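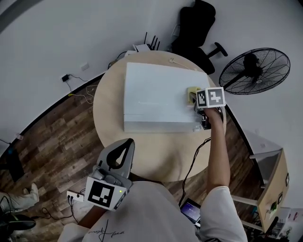
Round table + router + cords down the wall, where does it all go??

Hestlow Home Forum > Small Rooms > Cables and clutter

plankfloor
22 April 2019
Posts: 62

ok so need ideas quick, on lunch. Router lives on the back edge of the round table. Four antennas, takes up the only bit of table I'd like to put a coffee on. Cords hang down the left wall to the floor, power strip sits on the floor too, plugs everywhere. Wall outlet is on that same side and can't move it (rental). White box on the table stays, not up for discussion lol.

Want: router off table, strip off floor. Don't want: holes in the wall. Floor is wood pattern, adhesive is fine on the underside of stuff but not on the floor.

Also second question, how do you keep white surfaces white. Everything shows.

grommet_gus
Posts: 784

Under-table tray. Done. Strip goes in the tray, one cord to the outlet. I have the Drilletti one, clamps on, no screws.

tidy_or_die
Posts: 2

doesnt clamp on a round top tho does it? The clamp is straight

grommet_gus

Mine's on an oval and it holds. Two clamps, bit of rubber behind each one.

tidy_or_die

oval has flat-ish sides. A round one that small, I'd be suprised. not trying to fight, I just bought that tray and returned it

north_of_august

Leave the router where it is. Serious. Everyone wants to hide them and then posts a month later asking why the signal is bad in the bedroom. Mine went in a cabinet last August and came right back out. High and in the open. Table is ok. Top of a shelf is better.

plankfloor

Signal is fine now so yeah dont want to wreck it. The light wood shelf or cabinet on the right is spoken for. There's the black office chair next to the table and the standing fan next to that, and that's the corner full.

Place is roughly 400 sq ft all in so there is no "other room" to put it in either.

fan_of_fans

Could the fan move? If the fan goes someplace else you get a spot for a skinny plant stand, router on top of that, and then you've got table back. Fadow has a black one, would match the chair.

plankfloor

Fan stays till fall. I will die in there without the fan.

fan_of_fans

fair

cordwrangler

Hi, going against the tray crowd. For a round table you want the strip on the WALL side, not the table side. You move a round table all the time, chair bumps it, it spins a bit, and every cord tugs. Put the strip in a lidded box against the baseboard right under the outlet. Then bundle what hangs down the wall with hook and loop, removable hooks every couple feet. No holes. One run to the table for the router and thats it.

grommet_gus

A box on the floor is still on the floor. They asked for off the floor.

cordwrangler

They asked for it to look better. Box with a lid looks better. And you can vacuum around it.

grommet_gus

agree to disagree. Also those lidded boxes get warm, leave the ends open at least

plankfloor

Leaning box, sorry gus. Measured and the drop from table edge to outlet is short enough that I wouldnt need a new cord.

Anybody for the white surfaces question?

scuffmark

Me. I do this at work, white tops all day. Anything yellow and soft, sponge or terry cloth, damp, NOT soaking. Fold it so you get a clean side, wipe, flip to the other side.
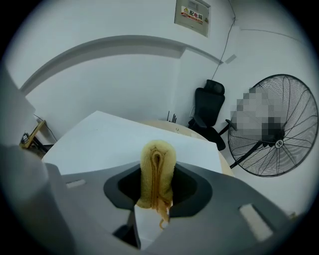 Then a dry cloth right after or you get streaks when the light's overhead. Matte is worse than gloss for this, it grabs marks and you can't really polish them out. Start gentle. If a scuff won't go use a tiny dab of Partanen paste, finger tip amount, and test it someplace that doesn't show first.

tidy_or_die

careful with the scrubby kind of sponge!! Took the finish off a white shelf, left a shiny patch I see every single day

scuffmark

Yes, soft side only. If it has a green side don't let it near white.

north_of_august

I just use an old t shirt and water. Don't see the need for paste on anything.

scuffmark

Fine for dust. Wont touch black rubber marks from chair arms, and there's a chair right at that table.

plankfloor

oh that explains the gray smudge on the table edge maybe. The armrests. Will try water, then paste.

Plan so far: lidded box at the baseboard, hook and loop down the left wall, router stays on table but I turn it so the cords go straight off the back. Coffee goes on the windowsill I guess

fan_of_fans

plant stand in the fall!

plankfloor

plant stand in the fall. gotta run, will post when the hooks come

cordwrangler

Wipe the wall with rubbing alcohol before the hooks go up and wait an hour before you hang anything on them. Skip that and they're on the floor by morning.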